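January
Notes by Jericho Fajardo

Unit 4 – collecting demos in sim

Quick recap, we ran out of time. A demonstration = observations + actions, same clock, start to finish. If the two streams drift apart the learner picks up the wrong pairing and you won't see it in the loss. Check timestamps first. Always.

Why sim at all: resets are cheap, object poses are known exactly, nothing breaks. Cost is contact – grasps on soft or thin things behave differently on hardware. More on that in unit 6.

Kitchen task set in Nilura, two arms, one hand each. Objects get shuffled between episodes, table stays put. 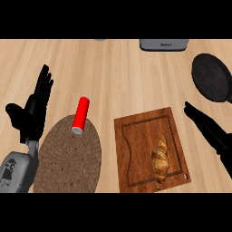
Fig. 1. Kitchen set, both hands open and empty. Croissant on the cutting board, red cylinder on the mat, pan at upper right.

What to vary: object position, rotation, starting pose of both arms. Vary them seperately at first so you can tell which one hurts. Then all together.

What NOT to vary in the first batch – lighting, table texture, camera. Leave for the second.

Target is 300 episodes per task, 50 held out. Hold out by layout, not at random!! Random split leaks near-identical layouts into the test set and your success rate looks great for no reason.

Last term's pool had 2253 episodes, 1911 kept after filtering. Rodel Tagle wrote the filter, script is in the Cluvik folder. It drops:
- episodes with a dropped object and no recovery
- long pauses at the start (operator thinking)
- anything where the unused arm wanders

Recoveries – keep them. A missed grasp followed by a good one is worth more then another clean run, policy needs to see how to get back. Tag them "rec" in the notes field.

Two-arm tasks: decide before you start which hand does what and stick to it. Mixed strategies average out to a hand that goes nowhere.

For next time: read the Hilham handout up to the part on action chunking, bring one bad episode and be ready to say why its bad.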